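Did the robot learn anything?
Final report, Truvurau manipulation project
Afaf Hamdan, Kojo Amegashie, Danica Bednárik

Our proposal promised a robot that could set a table by itself. I want to say up front that we do not have one. We have a pair of black mechanical hands, a lot of recorded practice, and a score I trust less than the rest of the team does.

The plan was to guide the robot through small jobs with a plate, a mug and some toys, then train a program on the recordings. We called the program Gbeho. Kojo wrote most of it and I did the sorting, meaning I threw away anything where the arm wandered off.
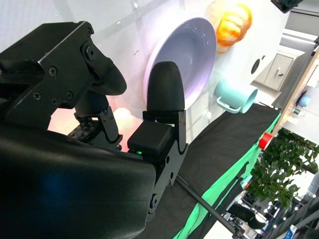 Sorting took longer than training. By December we had 3,000 clips, and I doubt the number means much. Many are near copies of each other, with the toy bread up near the plate again and again. A program can look smart on that kind of data by repeating the same reach.

Our score was 82 percent on clips Gbeho had not been trained on. Danica wanted that figure in the title. I voted against it, as those clips came from the same table and the same few objects.

The score also measures how closely the program copies our hand paths. It says nothing about whether the mug would end up where you want it.
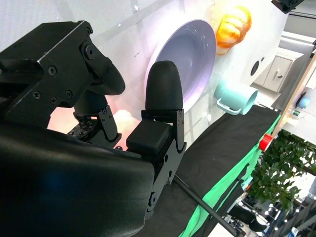 Lamisi Akolgo read the draft and thought I was being too hard on us. Her view was that a copying score is a fair place for a first project to stop, so long as we print what it measures next to it, and that most class reports skip that part. She also asked why we never tried a new table. We ran out of lab time, and we had put it last on the list, which was a mistake.

Soft toys are where my doubts are strongest. A mug keeps its shape. Plush folds, and a path copied from one clip may not suit the next.
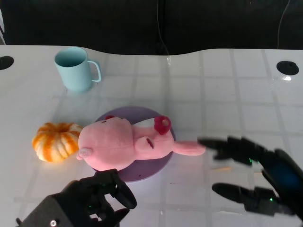

Reading time: 2 min

What we would change: fewer clips, more objects, and a second room before any score gets reported. Afia Tetteh has offered to run the tests next term so that the people who trained Gbeho are not the ones grading it. Kojo still thinks the 82 will hold up. I would bet against it.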